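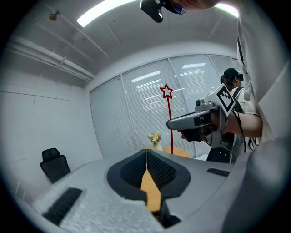

**Figure 2.** Working with the hand-held grippers by the round table. A square fiducial marker sits on top of the gripper at right.

### 5.3 The swapped-hands failure

I promised in Section 3 that I'd come back to the episodes we threw out, so let's do that now. It's the part of the project I get asked about most, and it cost us most of May.

We collected 1,627 two-handed demonstrations at Dustside with the Brakuteo grippers (Figure 2). Each gripper sends its jaw opening to the Pitus recorder over its own channel, and each one carries markers that the head camera uses to work out where it is. So for every hand we have two streams that get glued together after the fact: a pose from the markers, and an opening width from the gripper. The glue is a channel number. Channel 0 is left, channel 1 is right. I wrote that line of code myself, on the first day, and I never looked at it again.

What I hadn't understood is that Pitus hands out channel numbers in the order the grippers wake up. Our startup checklist said "left, then right," and if you follow it, all is well. But if the recorder loses a gripper in the middle of a session and picks it up again, it starts the whole numbering over, and whichever gripper answers first becomes channel 0. Nothing in the log says this happened! The poses stay correct, because they come from the markers. Only the openings trade places. You end up with a left hand that moves like a left hand and squeezes like a right one.

We found out on a Thursday, the hard way. The policy we'd trained that week, which we called Chala, was running a simple mug handover on the real arms. The right arm reached for the mug with its jaws shut, pushed it sideways, and kept going. Meanwhile the left arm, which had nothing to do yet, opened and closed politely in the air. Tsegereda Dinsa had her hand on the stop button (she always does, and I've stopped teasing her for it) and hit it while the mug was still on the table. I'd like to report that I saw the cause right away. I spent the next two days retuning the force limits.

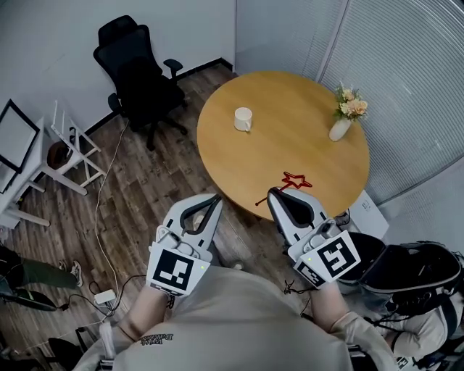 The table tasks turned out to be the worst hit, and I think I can explain that. In most of them one hand holds something steady while the other does the fiddly part, so the two opening signals look nothing alike and swapping them ruins the episode. In tasks where both hands close together, like lifting a box, a swap is close to harmless. A quick look at our training loss would never have caught it, since the symmetrical tasks kept the average looking healthy.

Tsegereda was the one who cracked it. She replayed one of the failed grasps next to its nearest training episodes and saw that in some of them the object left the table while the gripper holding it was, on paper, wide open. After that the search was easy. We compared jaw width against what the wrist camera saw of the jaws themselves, and flagged any episode where the two disagreed for more than a second. That gave us 111 bad episodes, spread over 8 sessions. Every one of those sessions had a dropout in the raw radio trace, which we'd been saving all along and never reading.

I went back and forth on whether to repair the episodes or drop them. Repair sounds simple (swap the columns back!) but the dropout often lands inside an episode, and then you have to decide which frame the swap starts on. We tried it on a handful and didn't trust the results near the boundary. We dropped all 111.

Three changes went in afterward. The recorder now reads a serial number from each gripper with every packet and ignores the channel number completely. At the start of each session, the operator closes the left jaws and then the right, and the software refuses to record until it has seen both in that order. And any dropout now ends the episode on the spot. Operators grumble about the last one, with some reason, as it's annoying to lose a good take a moment before the end.

On the robot side we added a check I'm a bit embarrassed we didn't have before. If an arm is moving toward a surface or an object and the commanded jaw width doesn't match the planned grasp, the arm slows down and waits for a person to confirm. It wouldn't have fixed the data, but it would have kept a closed gripper from plowing into a mug at full approach speed. The retrained policy hasn't repeated the sideways push in any run so far. I wouldn't read that as proof of much, as our test set for handovers is small and we were watching for that exact mistake.

All results in Section 6 use the cleaned set. The numbers from our earlier workshop draft do not, and they shouldn't be compared with these.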